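Modules > Work and Automation > Week notes
Home | Handouts | Reading list | Ask a question

Handout: who does the turn-round now?

Right, a few notes before the session, because last time I talked far too fast and Milagros Dagdag (rightly!) told me she'd written down half a sentence and a drawing of a trolley.

We're staying with hospitality. I spent part of June at Okden, the guest house group that Liltaddale use as their test site, and I've been boring everyone about it ever since. I went in expecting to write about speed. What I came back with was a notebook full of people talking about snacks. Tea trays, biscuits, who puts them out, who gets the blame when the wrong ones are there.

Some background. Okden have 255 rooms across 2 sites, and every room gets a tray. Until 2022 the tray was simply part of the room, so whoever made the bed also did the kettle and the packets. Then the work was split up. Aled Kneath, the floor supervisor, still thinks that was the bigger change, bigger than anything with a motor in it, and I've come round to his view.

Handling small packets is fiddly work for a gripper. A wrapper crumples, it slides, it lies half under another one, and a quilt gives way underneath it. You and I do this without looking, which is partly why it was never written into anyone's job description or paid as a skill. Keep that in mind for the reading.
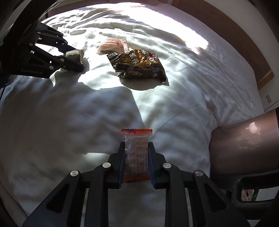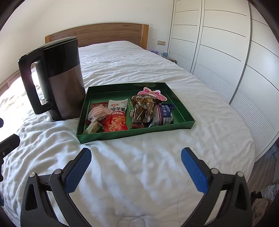 Page last modified: June, 4.15 pm

If you look at the second one you'll see the tray with its packets in, and the kettle standing off to the left on the duvet. In the first, a packet is held upright between the two fingers. I'd like you to think about that hold for a minute. How hard would you squeeze a thing like that? Could you write it down so that a new starter could follow it? Gervasio Yáñez had a go at exactly this for the Okden training folder and filled two pages before he'd got as far as the biscuits.

So, what changes for staff? Three people, three answers (I've left them as messy as they were told to me).

Gervasio likes it. He teaches now more than he cleans, and his back is better for it. He did say he misses finishing a room and shutting the door on it.

Tadeo Carrasco doesn't like it much. His worry is the hours: if the tray comes off the room time, the room time shrinks, and he reckons the minutes taken away are always rounded up. I haven't got figures on this from Okden. I've asked twice.

Aled's answer was about blame. When a guest rings down about a missing packet, whose mistake is it? At the moment it still goes on the housekeeper's sheet, and he wants that sorted before anything else gets added.

For the seminar, please read the Rivadeneira chapter on task splitting (the first half will do, it gets very dry after the section on laundries) and bring one job you've done yourself, paid or not, with a bit in it that was never written down. Ignacio Quezada is going first, as he's already told me about the fish counter and I want everyone to hear it.

Written pieces are 2000 words, and yes, that includes quotations. Hand them in at the Clillmont office, not under my door please, I lost one behind the radiator last year and still feel dreadful about it.

Shares: 2 | Comments: 0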